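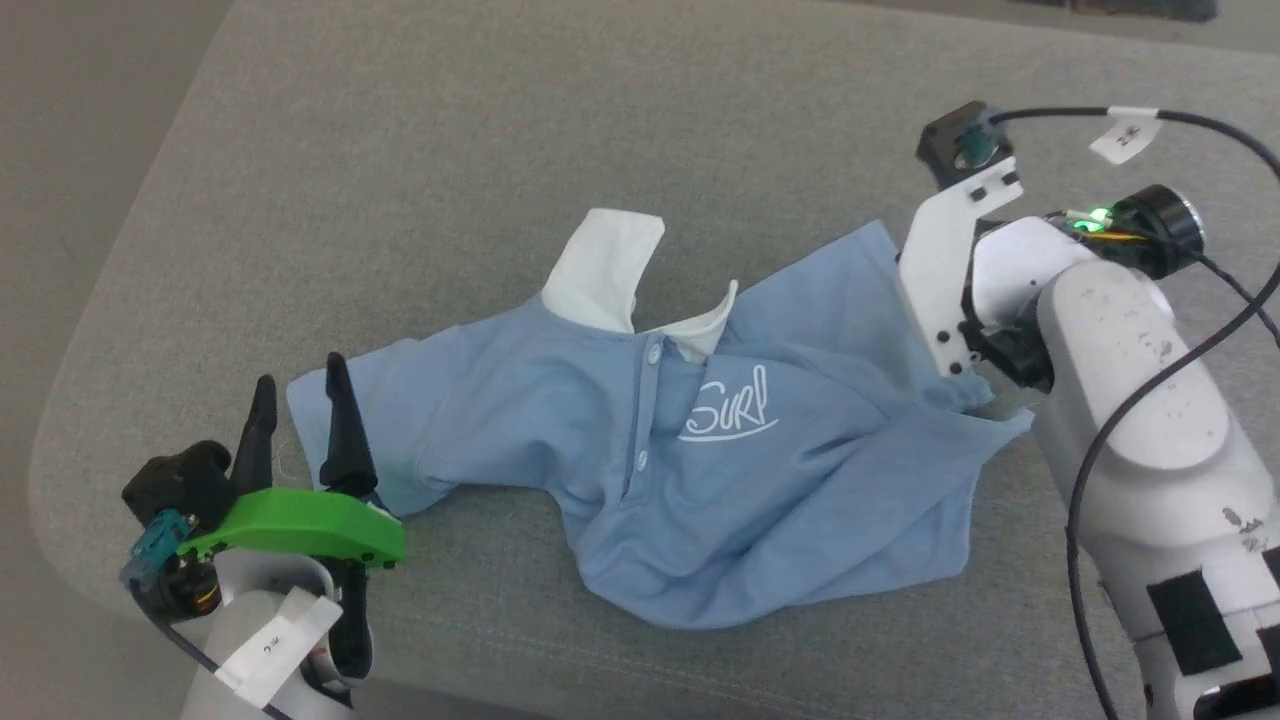 From: Yevhen Pavliuk
To: Clerness working group on garment handling
Subject: Re: Draft 4 — start conditions and operator duties

Dear colleagues,

Thank you to those who returned written comments on draft 4. I reply below to the points raised by Ezequiel Cisneros on behalf of Trellora, as they touch on clauses that several other members have also asked about.

On Monday, Ezequiel Cisneros wrote:

> We have applied the draft at our Clunent site for a full month and have
> three concerns.
>
> First, clause 6.2 requires that each garment be placed "in a disordered
> state" before the arms begin. Our operators read this in different ways.
> One will drop a shirt from chest height; another will fold it twice and
> push it about. The records cannot then be compared.
>
> Second, clause 7 says that labels on arms and cables must be legible. It
> does not say whether handwritten labels are allowed.
>
> Third, we ask that the limit of 30 minutes for a single operator be
> reconsidered. Our staff find that the change of operator takes longer
> than the rest it provides.
>
> Ezequiel Cisneros

On the first point, the editors accept that the wording is too loose. The following text is proposed for clause 6.2:

"The garment shall be lifted by one point, chosen without regard to its shape, and released over the work surface. It shall not be touched again by hand before the start of the attempt. Collars, cuffs and hems shall be left as they fall. Where a garment falls wholly or partly off the surface, the release shall be repeated and the repeat noted in the record."

A note will be added to say that soft furnishings may be used as the work surface, provided that the type of covering is recorded. Members who work only on hard tables have asked for these to be the sole permitted surface. The editors do not support this. Garments are handled on sofas and beds in ordinary homes, and the guidance should cover such places.

On the second point, handwritten labels are allowed and will remain so. Clause 7.1 will state that a label must be fixed so that it cannot enter the grip area, and that it must carry the same mark as the entry in the equipment register. Printed labels are preferred for permanent cables. Loose ends of cable are to be secured with a strap or tie at a point which leaves the joint free through its whole range. This check belongs to the person who opens the session and may not be passed to the person who closes it.

On the third point, the editors are not minded to make a change at present. The limit was set after a review of 731 session records supplied by members, in which dropped garments and failed grips were more frequent towards the end of long sessions. Kaczmarczyk has offered to run a further comparison with a limit of 45 minutes, and the matter can be taken up again when those results have been circulated. Trellora is welcome to take part on the same terms.

Two smaller matters were raised by other members and may be settled here.

(a) In clause 8, "finger" will mean any part of the gripper intended to touch the cloth, whatever its form. Where the two arms carry fingers of different shapes, both shall be described in the record. A single entry reading "standard" is not sufficient.

(b) In clause 9, an attempt in which the operator reaches into the work area by hand is to be marked as interrupted, even if the arms had already let go of the garment. It is not to be deleted. Members have differed on this in the past — the editors ask that the rule be applied from now on without exception.

Garments with small buttons or printed designs continue to be listed separately in Annex B, and the 18 garment types named there are unchanged in this draft.

Members who object to the new wording of clause 6.2 are asked to reply to the list, with alternative text, before the end of April. Objections sent to the editors in private cannot be taken into account. If none is received, the clause will be carried into draft 5 as set out above.

Yours faithfully,

Yevhen Pavliuk
For the editors, Clerness working group on garment handling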